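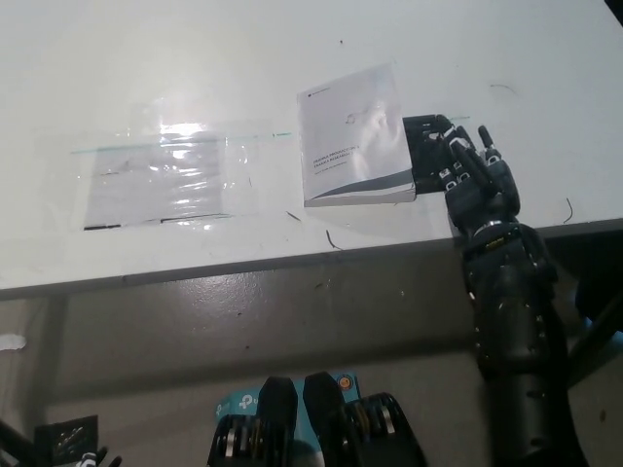 Skalance hand on table-clearing duty: one booklet, one small black case or wallet, one plastic sleeve.

Reading time: 2 min

Skalance Five-Finger Hand, with Nototton Tidy software

Somewhere in your building is a table that collects paper. Skalance is for that table. It will also do packing benches and returns counters, but the table is where most buyers start, usually with high hopes.

Can it do your chores yet? Some of them. Give it a flat surface and a handful of ordinary office things and it will sort them into piles, at a pace that gives you time to make coffee, drink it and wash the cup. (It does not wash the cup. See below.)

What it does well
Boxes, cases, thick booklets, anything with an edge a finger can get behind. In our trials at the Amden workshop it cleared a table of 20 mixed items in 37 minutes. A person does this in two, while complaining. The hand never complains, and we have left that off the price.

What it does less well
Single sheets. Shiny plastic, which under bright lights looks to most cameras like a hole in the world. Pens, when they roll. Nototton Tidy will ask for help on these, politely, and then ask again.

What it doesn't do
Dishes, fitted sheets, socks. Wiping is planned for the October update, so the smudges are yours until then. It has no opinion on what counts as trash and will file a candy wrapper with the invoices if you let it.

In the box
Hand and wrist, mounting plate for Brunner arms, power supply, cable, tool kit, one printed manual. The manual makes good practice material. Arm sold separately.

Good to know
Lifts up to 600 grams with a full grip. Setup takes an afternoon, longer if the table is glass. Tell it where the piles go before you start; the default is "left," and it means it. Finger pads are wear parts and come in packs of 10.

Returns
Unused hands may be returned in original packaging. Please pack them yourself. We tried having the hand do it, and the order is still listed as in progress.

Page updated 26 September 2022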